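Bench notebook, Noh cell, Wednesday

Came in meaning to spend half an hour on the gripper and it has eaten most of the day, so I am writing it all down while the kettle boils. Ronaldo, if you are reading this on the late shift, the short version is at the bottom, but I would love you to read the middle as well!

Why I opened it up at all

You will remember that all through April the cell kept missing the last little bit of close on the soft items. It would come down nicely, shut on the thing, lift it a hand's width and then let it slide. Sun-ja had it down as worn pads, and I had it down as the wrist being a touch out of line after we swapped the collar screws, and we had a friendly grumble about it over several lunches. The log from the Plenon controller was no help to either of us. It stops with a grip fault and a timestamp and leaves you to it (I have asked Kundis twice for the longer fault list and will ask again).

So this morning I brought the arm out over clear table, well away from the bin, with the wrist straight down and nothing in the fingers, and left it standing there while I had a proper look round it. I do like to do that before reaching for a hex key. I went over the seam rings, the end caps and the flange bolts with a torch, and had a good listen with my ear near the elbow while Sun-ja nudged it a degree each way from the pendant. No tick, no grumble. The flange bolts were all where the paint pen said they should be, and I was very pleased about that, having put them in myself.

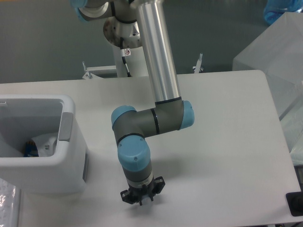
Pads and fingers

Sun-ja was right, and I have told her so. Both pads had gone shiny, and the one on the left finger had a lip along its lower edge that you could catch with a fingernail. The counter said 2,000 closes since the last change and we had agreed on 700 as the limit back when we started handling bottles, so that one is on all of us. I have written 700 in large numbers inside the drawer lid where the spare pads live.

Changing them is easy enough once you have done it. Stop the arm, lock it out, take the finger screws out from the side and keep them in the little magnetic dish, because they are horribly fond of the floor. Old pad off, wipe the seat with a lint-free cloth and a drop of alcohol, let it dry, new pad on, and press it for a slow count before you put any load on it. I did the right one first and then the left, and put the fingers back with the screws only just nipped up so they could settle. Then I closed them on the gauge block from the Lasura kit, tightened the screws properly, and opened them again.

While it was apart I checked my own theory too. The wrist was out, but by so little that I can't honestly blame it for anything. I trued it up all the same and saved the new tool centre point under slot 3. Please leave the old one where it is for now. I would like to be able to go back to it if the picks start drifting over to one side.

First go with a bottle

We keep using the crumpled water bottles for this, as they are the meanest thing we ask it to pick up. The plastic gives, the ridges catch on one finger and not the other, and the cap end likes to swing. If it will hold one of those it will hold pretty much anything that goes in our bin. I set the approach speed down to 62 per cent for the trials and the closing force a notch under our usual, and laid a bottle slantwise between the gripper and the bin, which is the angle it has always liked least.

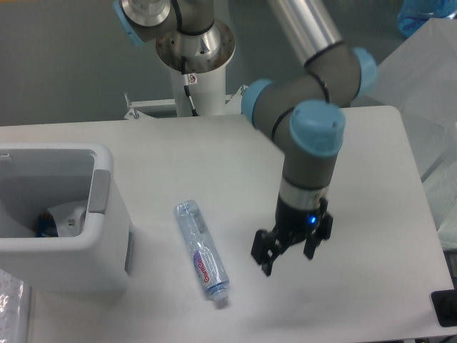
Gripper open above the table, bottle lying at a slant with its blue cap towards us.

I had the pendant in my hand for every one of these and I would ask you to do the same until we are happy. The picks across the ridges went well. The ones up by the label were less good, and on one of them the bottle turned in the fingers on the way over, so the slip is not completely cured. My feeling is that the force wants to go back up to where it was, now that the pads have some bite again, but I ran out of afternoon before I could try it.

For Ronaldo, tonight

Pads are new on both fingers and the counter is back to zero.
Tool centre point is slot 3.
Speed stays at 62 per cent until Sun-ja has had a look at the label-end picks.
Try the force up one notch, and write down what the bottle does even if it is dull.
Spare pads: we are on the last set, so I have put an order in.

I also meant to re-dress the cable on the pedestal and did not get to it. Tomorrow, if the kettle allows.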